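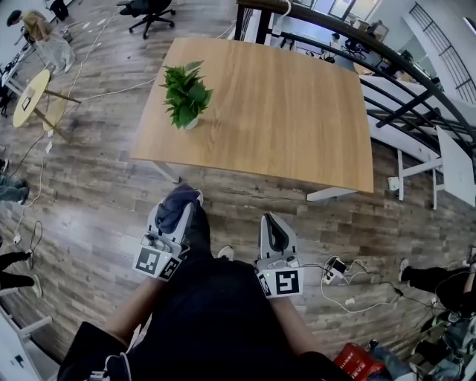 Xiaoqing Wei writes that her students had never soldered a thing before February and were recording their own demonstrations inside a month, and she wants to know why the kit page still says "for advanced clubs." Fair point, Xiaoqing! We have taken the line off. Anybody who can follow a wiring picture and keep a notebook can build this, and the notebook is the harder part.

Gorkano Hand-Held Gripper Kit, Pair
For school clubs, college classes and student competition teams

The Gorkano pair is a left and a right gripper that you hold and work yourself. You pick things up, put things down, fold a cloth, move a plant pot, and the recording of how you did it becomes the lesson your robot learns from. No robot arm is needed to get started, and that is the thing we love most about it. A club with two tables and a free afternoon can be collecting useful demonstrations long before it has raised the money for an arm (and when the arm does come, you already have something to teach it).

The design started as a student project. Lamisi Ametepe and Wumpini Ankrah drew the first handle for the Kirano Challenge, printed it far too thick, and finished the event with sore thumbs and a great pile of data. Version 2 is slimmer. Version 3, the one on this page, came out in December 2021 with a new trigger spring and a tag mount that no longer works itself loose.

What comes in the box

Two gripper bodies, left and right, in white and grey
Four curved finger pads, plus one spare set
Printed marker tags and flat tag plates
Two status light boards
Trigger springs, soft and firm
Screws, hex key, cable ties
Printed build guide and a blank session log

You supply the camera, the computer, the charging leads and the things to pick up. The Gedberg head strap fits most small cameras and is sold separately.

Specifications

Weight of the pair, without camera: 1,300 g
Build time, first pair: one long afternoon or two club meetings
Students per pair: two to four works well
Spare pads: sold in bags of 16

Building it

Lay out both bodies before you open the screws. The left and right triggers look alike and they are not alike, and every club we know has swapped them at least once. Fit the springs first, then the pads, then the light board. The tag plates go on last. Press the tags down flat from the middle outward, and if one wrinkles, throw it away and use another. A bubbled tag will track, sort of, and you'll spend a week wondering why your left hand drifts.

Try the soft springs with younger students. Teams that do long sessions tend to like them too.

Running a session

Pick one task and keep it small. "Put the cup on the shelf" is plenty for a first meeting! Give everyone a turn holding the grippers, and have a second person write the log: who, which task, which try, what went wrong. Move slowly. Keep both sets of tags in the camera's view as much as you can, tape down any cable on your walking path, and stop for a break when your wrists get tired.

Obed Amegashie's after-school group logged 500 tries of a single task in their first term. They kept the bad ones in a separate folder, and that folder ended up being the basis of their competition poster - a really lovely piece of work on how people recover from a near drop.

Students who want more of a challenge can move on to two-handed tasks: opening a bag, passing an object from left to right, draping a cloth over a rail. These are much harder than they sound and very good fun to argue about afterward.

Open recordings

Clubs that use the kit can add their sessions to the Mohamedi shared set, which holds 3,170 recordings at present. Sharing is up to you. If you do take part, get a yes from everyone in the room first, including people working nearby, and use the form at the back of the build guide.

Repairs and spares

Pads wear out first, then springs. Both are quick swaps with the hex key in the box. The body files are free to download, so a cracked handle can be reprinted on any ordinary school printer at the settings in the guide. Questions about wiring or tags go to Kofi Bawa on the kit help desk. Send a photo of the board, both sides, and tell him which version is stamped inside the handle.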